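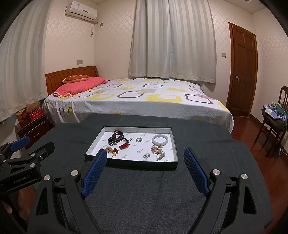
Box lid as jewelry tray - good or bad idea?

Posted in: Storage and Care

elifnaz_k
Hello everybody. I am sorting the jewelry I keep in the bedroom and I would like advice before I buy anything. At the moment I use the lid of a box, dark green on the edge and white inside, and all the pieces lie flat in it, side by side. There is a jade bangle, a few brooches, a small silver ring with a pearl, a braided cord necklace and a red knotted cord ornament from my aunt.

I like that I see everything at once. In my old drawer I wore the same brooch for a year, only for the reason that it was on top. But a lid has no divisions and the pieces slide when I carry it. Is it all right for daily use, or do I damage something?

Elif Naz Kurtuluş

pinback70
The lid is fine for sorting. For storing, no. Jade is harder than pearl and harder than silver, so if the bangle slides into the ring, the pearl will lose. Put the bangle in its own soft pouch and you have solved most of the problem.

Also check the pins of the brooches. An open pin in a shared tray scratches everything.

Hamisi Rashidi
I do not agree that it is bad for storing. I have kept my late mother's pieces in two box lids for 11 years, on a shelf, with a piece of felt cut to the size of the bottom. Nothing slides on felt. The important thing is that you do not carry it from one place to another. A pouch is good, but then we are back to the drawer, and she will not see the bangle and not wear it.

The felt cost me less than a coffee. I bought it at the market in Plostthorpe, but any sewing shop has it.

pinback70
Felt stops sliding, yes. It does not stop dust, and it does not stop silver from turning dark. Open air is the worst for silver. With a lid you have only half of the box, so where is the other half?

elifnaz_k
The other half has cables in it, I am sorry to say. I can empty it.

About the silver - I have a flower brooch with a pearl, and a long bar brooch. If I put these two away in something closed and leave the rest open, is it a good compromise? The flower one I wear only in December, when we visit my husband's family.

marlow_beads
For silver with a pearl please be careful what you close it in. People say "zip bag" for silver and it is correct for plain silver, but pearls do not like to be sealed in plastic for months. They need a little air. I would wrap the flower brooch in soft cotton and put it in a small cardboard box. The bar brooch can go in the zip bag if it has no pearls.

And keep the anti-tarnish paper to the plain silver as well.

Hamisi Rashidi
Thank you, I did not know this about pearls and plastic. I will have to open some bags tonight.

srivastava_fan
If you want to spend money, the Srivastava stacking trays are good. I have three. They have a velvet bottom and the top one has a glass cover, so you still see everything. Dernico makes a cheaper one, but the divisions are only glued and mine came loose.

pinback70
A tray with a glass cover for a handful of pieces is too much, in my opinion. But I admit it answers both complaints, the dust and the not seeing.

elifnaz_k
It is also more than I want to pay. I think I will try the felt first.

One more question. The cord necklace I keep coiled, and when I put it on, it stays in the shape of the coil for a while. Should it hang?

marlow_beads
If it is light, hang it. A small hook inside the wardrobe door is enough. If the pendant is heavy, or there are heavy beads, coil it loosely, in a bigger circle than you think. The red knot can also hang, but not in the sun, red cord fades quickly.

Hamisi Rashidi
I would leave the red one flat. Mine hung for two summers and the knot became long and thin.

marlow_beads
Then it was tied loosely, or the tassel was heavy. Mine is hanging since my wedding and has the same shape.

elifnaz_k
Small report. The cables have moved to a shoe box. I cut the felt twice, the first time it was too small by the width of a finger. The bangle has a pouch, but I leave the pouch in the tray so I do not forget it. The cord necklace is on a hook. The red knot stays flat for now, sorry marlow_beads.

pinback70
Good. And the pins?

elifnaz_k
One was open. It is closed now.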